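Progress report to the Pallance Fund
Strength and recovery in masters runners
Submitted 24 Feb 2026

Summary for the period
Recruitment to the Kashindye cohort closed with 895 runners enrolled, all aged 52 or over at entry. Baseline testing is complete at the Useck site and nearing completion at Darkiletti.
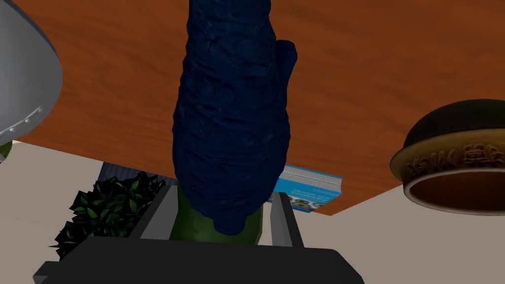
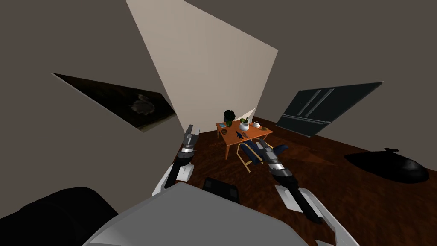

Augustina Quartey has asked that the report be plain on one point: the training diaries are weaker than the laboratory data, and the two should not be given equal weight when the interim results are read. In her view, runners record long runs faithfully and forget their strength sessions, so that a missing entry cannot be taken as a missed session. The diary form has been shortened in response, and participants now receive a weekly reminder.

Testing
Each participant completes a treadmill test, a leg press assessment and a jump test. Three treadmill sessions at Darkiletti were repeated after a calibration fault. The affected readings have been withdrawn from the main file and kept separately.

Training groups
Allocation to the heavy and light lifting groups was carried out as set out in the protocol. Attendance at supervised sessions has been better in the heavy group. We do not yet know why, and the question will be put to participants at their next visit. Roughly 100 runners have changed their usual race distance since enrolment and will be analysed both with and without the remainder.

Expenditure
Spending is within budget. The underspend on travel has been carried forward to cover follow-up visits.

Next steps
Follow-up testing begins at Useck in May. The Fund's agreement is sought to extend opening hours there into the evening, at no additional cost to the grant.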